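Plosa needle holder, two years on

Posted 2019-12-30

I bought the Plosa needle holder in August two years ago for suture practice at home. Before that I had a Fomdale from a student kit, and the ratchet on it slipped whenever I closed it past the first click. The Plosa has put in more than 800 practice stitches since then, mostly on silicone pads and pig's feet from the butcher.

Grip

Good. The jaws hold a curved needle without letting it roll, even when I grab it a little too close to the end. Very fine needles are harder, and I would buy the smaller size for those.

Handles

The finger rings are on the tight side. With 2 pairs of gloves on I have to work my thumb out. The ratchet has 3 stops and all of them still catch.

A curved needle clamped in the jaws of a needle driver, with blood on the metal:

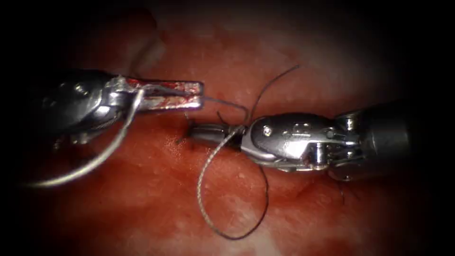
Cleaning

Soak it open, brush the jaws, dry it right away. I left mine in the sink overnight once and got a rust spot by the screw. Skutley instrument oil took most of it off.

Price

More than the Fomdale, less than the Mokgethi, and I can't feel much difference from the Mokgethi in use. Shipping was slow. I would buy it again.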